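Spiced lentil crackers for the December tins

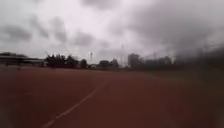
The dough for these is made the evening before and fried the next day, so read through once before you start. The recipe comes from Jarmo Karppinen, who makes them for the Hattar supper club every winter.

Soak one cup of split chickpeas for 3 hours, then drain and grind to a thick paste with two green chilies and a small piece of ginger. Use as little water as you can. Mix in two cups of rice flour, a teaspoon of cumin seeds, half a teaspoon of turmeric, salt, and two tablespoons of hot oil. Knead until the dough holds together, cover, and leave it in the refrigerator overnight.

Next day, let the dough stand on the counter for 15 minutes. Pinch off pieces the size of a marble and press them flat between two sheets of oiled plastic. Prick each one with a fork — otherwise they puff up like little breads and go soft by evening.

Fry on medium heat, a few at a time, until the bubbling slows down. Drain on paper and cool completely before they go in the tin.

Jarmo sometimes swaps the cumin for carom seeds. Sesame works too, but add it last, after kneading.

Orders for rice flour from the Kilora mill close on 6 November 2024. Pickup is at the Gratesach hall as usual.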